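Graltlow Modellers Forum > General Chat > Building when you haven't got a spare room

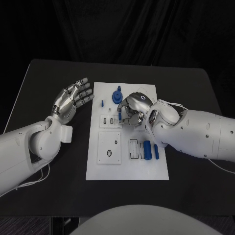 StellaM
Joined: June
Posts: 7

Hello all, long-time lurker, not much of a poster. I want to hear how people cope when the hobby has to live in the same room as everything else, because I'm at my wits' end with it. We moved to a smaller flat in the spring and I lost my box room, so now I build at the dining table between tea being cleared and bedtime, which gives me an hour and a half on a good night. I've always kept my loose parts on a sheet of plain white paper, same idea as in the photo, because on a dark grey table anything blue or dark just melts away and I can't be crawling round on the lino at my age. That bit I've got sorted. What I can't sort is the setting up and putting away. By the time I've got the lamp out, found my knife, found where I was in the instructions and remembered which wheel I'd glued, it's gone half past eight, and then I have to leave twenty minutes at the other end to clear down. I'm building the Wundimia paddle steamer (the big one, with the rigging, heaven help me) and at this rate it'll be done when I'm ninety. Do any of you have a system? Trays? A trolley? A very patient family?

Stella Mfaume

dockyard_pete
Posts: 2,427

Welcome Stella! Tray, tray and tray again. I've got an old canteen tray with a lip round it and a cutting mat cut down to fit. Everything for the current job goes on it, and ONLY the current job. If I'm doing the deckhouse then it's the deckhouse parts, one knife, one file, the glue and tweezers. The rest of the kit stays in its box on top of the wardrobe. Takes me two minutes to get going. The tray slides on top of the fridge when I'm done, and the cat hasn't worked out how to get up there yet.

The steamer's a lovely kit by the way. Watch the instructions for the funnel, steps are in a daft order. Do the stays last whatever they tell you.

halfpenny
Posts: 1,899

Sorry Pete, I've tried the tray thing and I can't get on with it. You always need the one thing you've left in the other room. And lift a tray with half-dried parts on it and you'll knock something, guaranteed. I had a whole set of lifeboats slide into a puddle of Laizer cement doing that. Never got them clean.

I went for a trolley with drawers. It lives behind the sofa, rolls out to the table, and the top is my bench. Nothing gets lifted so nothing gets knocked. Downside is it's ugly and my other half calls it the dentist.

As for white paper, I'd go the other way! Half of what comes in a kit is white these days and it disappears on white paper just as well as the dark bits disappear on a dark table. I use a bit of pale green card. Everything shows up on green apart from, well, green.

dockyard_pete
Posts: 2,427

You need to put less cement on your lifeboats then ;)

StellaM
Posts: 7

Ooh, the green card is worth a go. I'd say I do lose the odd white piece, but I've got the lamp low and off to one side so they throw a little shadow and I usually spot them that way. Dark plastic on a dark table doesn't give you even that much.

The trolley tempts me but I've measured behind our sofa and we've got about as much room as you'd need for a rolled-up newspaper.

SineadN
Posts: 412

Can I put in a word for changing what you build and not where you build it? I know that's not what you asked so feel free to ignore me!

When my two were small I had no table at all, just my lap and the arm of a chair. I gave up on ships completely for four years and did small waterline models, the sort where the whole thing sits in your palm. One evening would get you a finished hull. The next you'd paint it. I never had anything half done for longer than a week and I enjoyed myself far more than I had been doing, staring at some enormous frigate and feeling guilty about it. The frigate went in the loft. It's still in the loft, if we're being truthful, though I've got a room now and no excuses.

Sinéad Noonan

halfpenny
Posts: 1,899

Not sure about that. If somebody wants to build a paddle steamer they want to build a paddle steamer. I'd sooner do twenty minutes a night on the thing I love than knock out little ones I'm not bothered about.

SineadN
Posts: 412

I didn't say she had to bin it! I said it worked for me. And I was bothered about the little ones, thank you, some of them are the best things I've ever done. It's a different kind of fiddly.

halfpenny
Posts: 1,899

Fair enough, that came out grumpier than I meant. I've seen your tugs, they're cracking.

BrassMonkey51
Posts: 88

Been reading this on my break. Two things from me.

First one, split your evenings by type of job. Mondays to Wednesdays I only do "dry" work, so cutting out, cleaning up edges, test fitting. No glue, no paint, nothing to wait for. You can stop dead at any second and chuck it all in a biscuit tin. Then the gluing gets saved up for when I've got a proper stretch. It was the glue that was eating my time, all that waiting about before I could move anything.

Second, write yourself a note before you stop. Mine's a scrap of card that says "next: port railings, parts in the jam jar lid". Sounds silly, but I used to lose fifteen minutes every night working out where I'd got to.

dockyard_pete
Posts: 2,427

The note is a brilliant idea and I'm pinching it.

StellaM
Posts: 7

So am I! I tick off the steps in pencil but that only tells me what I've done and not what I was in the middle of. Last Tuesday I spent my whole session cleaning up a pair of paddle box fronts and then found the pair I'd already cleaned up in the lid of the kit. The spares are going to look immaculate.

Does anyone have thoughts on lamps while I've got you? Mine is a clip-on thing and it won't clip to the table because the edge is too thick, so it's clipped to a cookery book.

mudlark
Posts: 156

I've got a Coda with the weighted base and I like it. Doesn't need clipping to anything. It's heavy though, so you wouldn't want to be carting it in and out of a cupboard every night. Mine stays on the sideboard and the family have just accepted it as the lamp.

halfpenny
Posts: 1,899

Coda's all right but I found the light very blue, it played havoc with my paint colours. Painted a hull in what I thought was cream and it was practically custard by daylight. Get one where you can change the bulb.

mudlark
Posts: 156

Mine's not blue at all? Might be an older one. I only do the building under it mind you, all my painting is at the kitchen window.

SineadN
Posts: 412

Paint by the window, always. I won't open a tin after four in winter.

Stella, what about asking for one evening that's all yours? A proper one, table free from six, someone else does the tea. I did that in the end and it was worth more than all the other nights put together. I'd been squeezing it in round everyone because I felt cheeky asking, and when I did ask he said "is that all?" and went off to watch the snooker.

StellaM
Posts: 7

Now that I hadn't thought of. He has his darts on a Thursday so I can't see he'd have a leg to stand on.

Right, here's my plan. Pete's tray on top of the bookcase, dry jobs only through the week, a note to myself before I pack up, and I'll put it to the household about having one long evening for glue. Sinéad, I might just have a look at those waterline kits as well, but don't tell the steamer.

Halfpenny, I found some green card in the craft drawer and it's got glitter on it. Is that a problem?

halfpenny
Posts: 1,899

Yes. You'll be finding it in your varnish until Christmas.

dockyard_pete
Posts: 2,427

Turn it over and use the back!

Post some pictures of the paddle boxes when they're on. And I mean it about the stays.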